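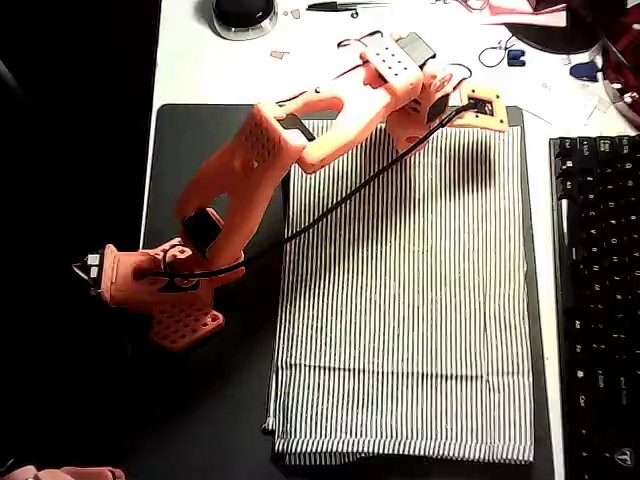

How do I get a striped cotton to stop shrinking after I've already sewn it? I made four pillow covers in July from a fabric I bought at the Warrier outlet in Clunville, and after one wash they were all too short for the pillows. I have enough left over to make another set and I don't want to waste it. I've been doing the cutting on a white desk with a black mat on top, and the cloth gets laid out there at the near side. The bolt end said 52 inches wide and cotton, nothing else. I washed the finished covers on warm and dried them on regular heat. The length went down a lot more than the width. Do I soak the rest first, or just cut bigger? I also can't tell if the stripes are woven in or printed on, and I don't know if that matters for washing.

Posted by Rekha Fernandes, 29/09/2019
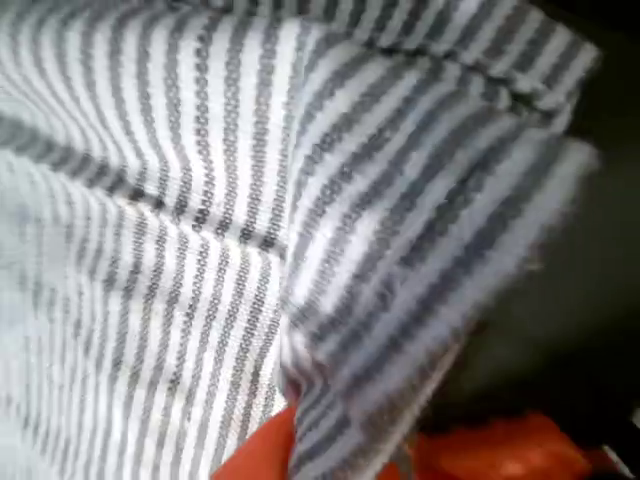

The fabric, up close. White with narrow gray-blue stripes.

Balakrishnan Panicker

Wash the yardage before you cut anything. Cutting bigger is a guess, and you will guess wrong on at least one of them.

Zigzag or serge the two raw ends first or you'll get a wad of threads in the machine. Then wash it the same way you plan to wash the covers. If you use warm water and regular heat, do that. A cold soak in the sink won't take out the shrinkage that the dryer causes. For a loose weave I do it twice. Take it out while it is slightly damp and press it with the iron going up and down, not dragging sideways, or the stripes will bow on you.

Most woven cottons shrink more along the length than across, so what you saw is normal. Next time put the long side of the cover across the width if the stripe direction doesn't bother you.

As for woven or printed, turn it over. If the back looks nearly as strong as the front, it is probably woven. Pull a thread from the cut edge, too. A woven stripe running lengthwise will have threads that are colored all the way through. Either one can be washed. I would run a dark printed one by itself the first time.

You can't really get the finished ones back. You can wet them and stretch them while you iron, but they will go short again in the next wash. Buy smaller pillow forms, or open the end seam and add a band of plain white.

Siamak Ghorbani

just buy polyester, never had this problem

Dinesh Hegde

Agree with washing first. I'd add that you should measure before and after. Mark a square with thread near one corner, away from the selvage, wash it, and measure the square again. Then you know what that fabric does and can write it down for the next time you buy it.

Also check that your dryer isn't running hotter than the setting says. Ours was an old Grameck and it shrank everything until we had the thermostat replaced. I hang cotton to dry now and only finish it with ten minutes on low.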